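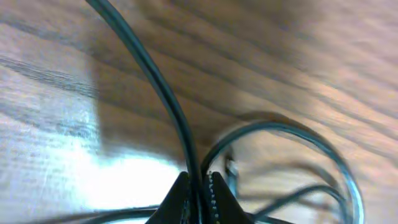

Cable sorting on the bench. Dark cable between the gripper fingers, with a large loop to the right.

Flillero Bench Kit for Cable Handling
Supplied by Honance
Page updated 2022-04-29

The Flillero kit is made for picking, separating and laying out loose cables on a flat work surface. Most customers use it for returns sorting, kitting, or trial work before they commit to a full line. It ships as parts that you order separately, so the price depends a lot on what you already own.

This page covers what to order, what to leave room for, and which costs tend to be missed in a first budget.

What you order

Arms. Priced by quote. The number of arms is the largest item in any budget and should be settled first. One arm can pick up a single cable and set it aside. Tangles usually need a second arm to hold one strand while the first pulls another. A further arm can be added to the same rail later.

Finger set. $693 per gripper. Toothed fingers are the standard choice for cable. Smooth fingers are available at the same price for customers who handle soft jackets that mark easily, but the grip on thin cable is weaker.

Wrist camera with mount. $428 per arm. The mount bolts to the gripper body. Order one for every arm that has to find a plug by itself – an arm that only holds can do without.

Rail and clamps. Included with the first arm. Check the thickness and overhang of your table edge against the drawing in the quote before ordering.

Controller and software. One license covers one bench, whatever the number of arms on it. Updates are included for two years. After that they are billed yearly, and the rate is on the quote.

Planning the bench

Any stiff, level table will do. The kit does not need a machine base. What it does need is reach, and this is where most layouts go wrong. People measure the working area and forget that the arms also need space to fold back when they are idle. Leave the middle of the table for the work and keep trays out of the swing of the elbows.
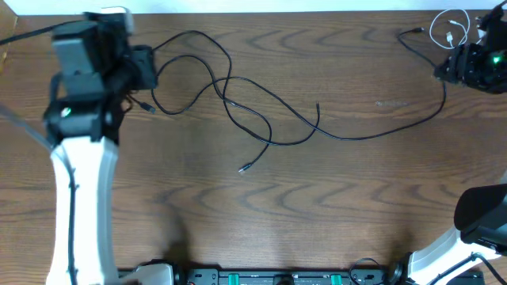 Arm cables should be clipped along the links all the way down to the base. A loose service loop near the gripper will sooner or later be picked up along with the product, and dark arm cable next to dark product cable is hard for the software to tell apart. If your product is mostly black, ask for the light-colored sleeves. They are a small cost compared with an afternoon of retraining.

Lighting matters too. A glossy table top throws glare back at the wrist cameras, and the grain of the wood fades out in the bright patch. Diffused light from above is enough for most rooms. A matte mat also works, and it can be swapped when it wears.

Walls and side panels are fine close to the table as long as the far edge stays within reach. Long cables slide off an open edge, so some kind of stop at the back or the side is worth having.
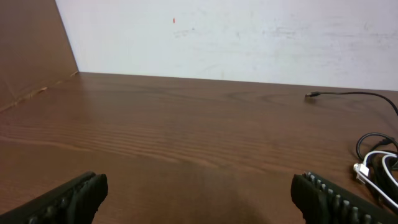

Costs that get missed

Spare fingers. The teeth wear with use. Plan on replacing a set when thin cable starts to slip, and keep one set on the shelf. Finger sets are in stock except in August, when our shop is closed.

Test stock. You will need cables to practice on, and they should be the same mix you expect in real work. We suggest 100 pieces, including white ones, thin ones, and a few with damaged ends. A test batch made up of one model of new cable will give you a success rate you won't see again.

Operator time. Someone has to clear the bench when a knot is too tight for the arms. On a small installation this is part of an existing job. Put it in the budget anyway.

Damaged cable. Bare strands catch on other cables and on the finger teeth. Sort out cables with exposed wire by hand before loading if you can. If you can't, ask for the reject routine, which drops the whole piece in a bin and leaves the plug alone.
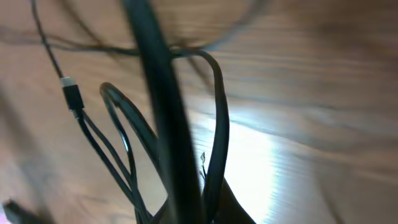 One customer in Clondmont wrote to us that the reject bin filled up faster than planned in the first weeks, and asked that we tell new buyers to order a deeper one. "We budgeted for the arms to the dollar and then spent extra on bins and shelving," the message said.

The deeper bin is now an option on the order form.

Ordering

Send a drawing or sketch of your table, the cable types you handle, and the number of arms you have in mind. Quotes from Honance include freight and one remote setup session. On-site setup is quoted separately.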